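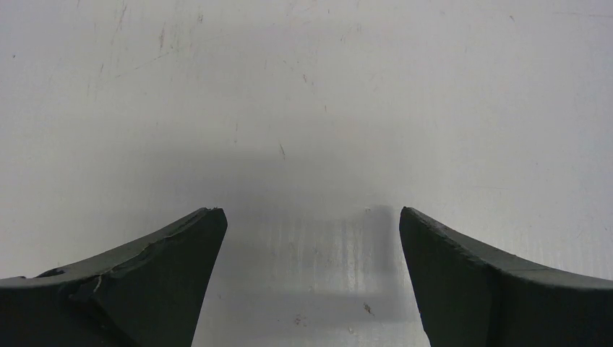 Kwesi Baidoo wrote in to ask why his season ticket no longer covers the cup games. It stopped doing so in January, when the club moved cup ties to separate sale. Other questions we get at the Ustside ticket office are answered on this page.

How many people does the ground hold?
The limit is 3943 for league baseball, with 1396 of those seats under cover. For cup ties it drops to 3000 – the left-field bank stays shut.

Can I choose my seat?
Yes, in the Clullis Stand. The Ahuja Terrace is unreserved, so sit where you like.

When do the gates open?
Ninety minutes before the first pitch. Batting practice is usually over by then.

What happens if it rains?
If fewer than five innings are played, your ticket is good for the rearranged game. After five innings the result stands and there is no refund.

Can I keep a foul ball?
Yes. Home run balls too, though the player may ask to swap one for a signed ball.

Can I bring my own food?
Yes, but no glass and no cans. Bags are checked at both gates.

Do you sell tickets on the day?
Usually, from the hut by Gate 2. Cards only.

I have lost my Plido card. What now?
Email Naa Akpalu at the ticket office with your name and seat number. A new card costs four pounds and can be collected before the next home game.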